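Kandby Travel Garment Bag

The Kandby is a full-length garment bag for suits, dresses and coats. It is 46 inches long, opens down the front and folds once for carrying. Two hangers fit under the top clamp.
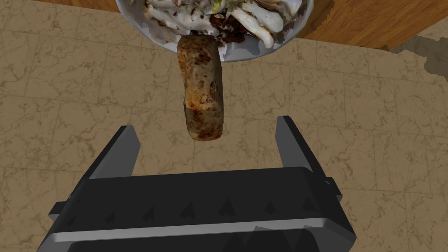
The outer shell is a tightly woven polyester with a water-resistant finish, and the lining is plain cotton. We sell it in three colors. Charcoal is the darkest, close to the black of the gripper below the browned roll. Sand and navy are the other two. All three have the same lining and the same zipper. The shoulder strap unclips and stores in the back pocket.

Weight empty: 478 grams
Shell: polyester
Lining: 80 percent cotton, 20 percent linen
Pockets: one back, two inside

Orders placed before Friday noon leave our Treltura workroom the same day. Monograms add some 8 days. Send the initials exactly as you want them sewn, including any periods. Monogrammed bags can't be returned. 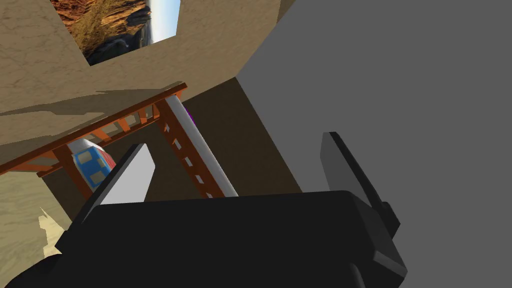 Care

Wipe the shell with a damp cloth. Do not machine wash. Hang the bag open overnight before storing it. Replacement straps and clamps can be ordered from Elvira Mamani in the parts department.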